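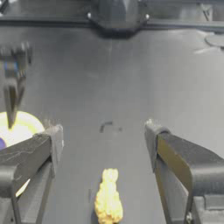

Startseite Wohnen Familie Spiel Archiv Abo

Gelb, Violett, ein bisschen Grün
Warum Spielessen so aussieht, wie es aussieht, und was davon in einer Kinderküche wirklich benutzt wird

Von Uchenna Bassey
Mittwoch, 29. Juli 2026

Das Hähnchen liegt immer obenauf. In fast jeder Kiste mit Spielessen, die ich für diesen Text geöffnet habe, kam zuerst etwas Gelbes, Knubbeliges zum Vorschein, bei dem man nicht lange überlegen muss: unten dick, oben schmal, eine Oberfläche wie Panade. Kinder, die noch keinen ganzen Satz sprechen, halten es am schmalen Ende fest und führen das dicke zum Mund.

Rajeshwari Naidu verkauft seit vielen Jahren Spielzeug, neues und gebrauchtes. Ihr Laden heißt Kandasamy, nach dem Vorbesitzer, und liegt in einer Seitenstraße mit wenig Laufkundschaft. Das Spielessen steht hinten links, in flachen Schubladen, die früher für Schrauben gedacht waren. Obst, Gemüse, Fleisch und Fisch, Gebäck. Eine Schublade ist mit »Unklar« beschriftet.

»Unklar ist die, in der die Leute am längsten wühlen«, sagt sie. Dort landet alles, was sich ohne die Verpackung nicht mehr bestimmen lässt. Ein beiger Ring kann ein Donut ohne Glasur sein oder ein Tintenfisch. Eine gelbe, körnige Form ist für die eine Kundin Mais und für die nächste Rührei. Naidu legt sich da nicht fest. Wer es kauft, darf bestimmen.

Silhouette vor Farbe

Ihr Bruder Jagadeesh Naidu hat früher Formen für den Spritzguss gezeichnet, unter anderem für den Spielwarenhersteller Varico. Er sitzt beim Gespräch auf einem Kinderstuhl, weil im Laden kein anderer frei ist, und nimmt nacheinander Teile aus den Schubladen. Eine gute Form, sagt er, erkennt man am Schattenriss. Birne, Banane, Keule, Fisch. Beim Schnitzel wird es schwierig, beim Kartoffelpüree hört es auf.

Die Aubergine hält er für unterschätzt. Sie war in den alten Sortimenten selten dabei, weil viele Eltern damals selbst keine kochten. Inzwischen gehört sie in den meisten Gemüsesets dazu. Für den Zeichner ist sie eine dankbare Aufgabe: ein Körper ohne Kanten, dazu der Kelch, der in einem zweiten Arbeitsgang eingefärbt oder als eigenes Teil aufgesetzt wird. Glänzend muss sie sein. Eine matte Aubergine wird für eine Pflaume gehalten oder für eine Süßkartoffel, das haben sie bei Varico ausprobiert.
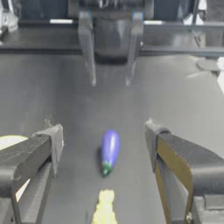 Glänzend violett, mit grünem Kelch: eine kleine Spielzeug-Aubergine.

Bei den Gelbtönen ist es umgekehrt. Gelb gibt es im Spielessen reichlich, und gerade deshalb hilft die Farbe allein wenig. Zitrone, Banane, Käse, Mais, Pommes, Pfannkuchen, Huhn. Ein Teil, das nur gelb ist und keinen klaren Umriss hat, wandert in der Kinderküche durch alle Mahlzeiten. Morgens ist es Butter, mittags Nudeln, und abends wird damit gewischt, denn es könnte auch ein Schwamm sein.

Jagadeesh Naidu ärgert das ein wenig. Er hat wochenlang an der Oberfläche eines Maiskolbens gezeichnet, jedes Korn einzeln, und dann erlebt, wie sein Neffe ihn als Seife benutzte. Seine Schwester findet, das spreche für den Maiskolben.

Was auf den Tisch kommt

Gopinath Poojary leitet in Irkska eine Kindergruppe mit einer Spielküche, die er schon zweimal ausgeräumt hat. Beim ersten Mal war sie voll mit allem, was Familien über die Jahre abgegeben hatten. Die Kinder kippten die Kisten aus und gingen wieder. Gekocht wurde kaum. Poojary hat daraufhin das meiste in den Keller getragen und eine kleine Auswahl oben gelassen. Nach einigen Wochen hat er noch einmal reduziert.

Übrig blieben 29 Teile, Geschirr eingerechnet. Er führt darüber eine Liste, die an der Innenseite der Schranktür klebt und auf der einiges durchgestrichen und neu eingetragen ist. Die Liste ist nach Häufigkeit sortiert, so wie er sie beobachtet hat, und sie sieht anders aus, als ich erwartet hätte. Oben stehen die Teller. Danach kommen die Tasse mit dem Sprung, ein Brot, die Hähnchenkeule, das Ei und erst dann das Gemüse. Der Kuchen, der sich in Stücke zerlegen lässt, steht ziemlich weit unten.

Den Teller erklärt Poojary so: Ohne ihn bleibt das Essen ein Gegenstand, mit dem man auch werfen kann. Sobald es auf einem Teller liegt, wird es jemandem gebracht. Meistens ihm. Er isst an manchen Vormittagen sehr viel.

Bewährt haben sich bei ihm einfarbige Teller mit einem kleinen Rand, von dem rundes Gemüse nicht gleich herunterrollt. Bedruckte hat er aussortiert. Auf einem Teller mit aufgemaltem Spiegelei lag nie etwas anderes als das Spiegelei. Zu groß sollten sie auch nicht sein, sonst werden sie Lenkräder.

Auch der Tisch spielt eine Rolle. In Irkska stand lange eine Wachstuchdecke mit Kirschen im Weg, auf der man kleine rote Teile nur fand, wenn man mit der Hand darüberfuhr. Heute ist die Arbeitsfläche einfarbig dunkel. Gelb und Violett sind darauf sofort zu sehen, und das Aufräumen geht schneller.
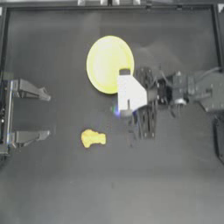
Ein gelber Teller mit erhöhtem Rand auf dunkelgrauer Tischfläche.

Holz, Stoff, Kunststoff

Bei der Frage nach dem Material gehen die Meinungen auseinander. Rajeshwari Naidu verkauft zu Weihnachten viel Holz, ab November liegt es im Schaufenster. Im Frühjahr kommen dieselben Leute wieder und fragen nach Kunststoff zum Mitnehmen in den Sandkasten. Holz klingt gut, wenn es in den Topf fällt, und es hat Gewicht. Details verträgt es schlechter. Eine Keule aus Holz ist glatt, und die Panade muss man sich denken.

Stoff und Filz sind leise. Poojary hatte eine Zeit lang genähte Pommes, die sehr beliebt waren und nach einem Winter grau. Man kann sie waschen, aber das muss dann auch jemand tun. Geblieben ist eine gefilterte Kaffeetüte aus Filz, die eine Großmutter genäht hat und die er nicht hergeben will.

Kunststoff lässt sich im Waschbecken mit Spülmittel und einer weichen Bürste reinigen. Hohle Teile sollten danach mit der Öffnung nach unten liegen, bis nichts mehr herausläuft. Teile mit offener Naht oder Rissen sortiert Naidu aus, ebenso alles, was klebt oder stark riecht. Bei älteren Stücken ohne jede Angabe rät sie ab, wenn noch Kinder im Haus sind, die alles in den Mund nehmen. Dasselbe gilt für sehr kleine Teile: lose Erbsen, einzelne Trauben, abnehmbare Stiele. Für Kinder unter 3 Jahren gibt sie nichts davon heraus, auch auf Nachfrage nicht.

Aus einem Nachlass

Das älteste Stück im Laden ist nicht verkäuflich. Es ist ein Fisch, der einmal blau gewesen sein muss und jetzt eher die Farbe von Spülwasser hat. Gangadharan Poojary, der Onkel des Gruppenleiters, hat ihn mitgebracht, zusammen mit einem Karton Spielessen, den er auf dem Dachboden seiner verstorbenen Frau gefunden hatte. Auf dem Karton stand mit Bleistift die Nummer 2073. Was sie bedeutet, konnte er nicht sagen. Jagadeesh Naidu tippt auf eine Artikelnummer, seine Schwester auf ein Lager.

Den Rest des Kartons hat sie gewaschen, getrocknet und einsortiert. Zwei Tomaten gingen noch in derselben Woche weg. Ein orangefarbener Keil liegt weiterhin in der Schublade »Unklar«. Käse, meint Gangadharan Poojary, der manchmal vorbeikommt und nachsieht. Es könnte auch Kürbis sein.

Wer selbst ausmisten will, fängt nach Poojarys Erfahrung am besten mit den Doppelten an. Drei gleiche Bananen braucht keine Küche, zwei gleiche Tassen schon. Was weggeräumt wird, kommt bei ihm in eine Kiste mit Deckel und darf nach den Ferien zurück, wenn ein Kind danach fragt. Nach dem Kuchen hat bisher eines gefragt. Nach der Keule fragten sie am selben Nachmittag, und seitdem bleibt sie oben.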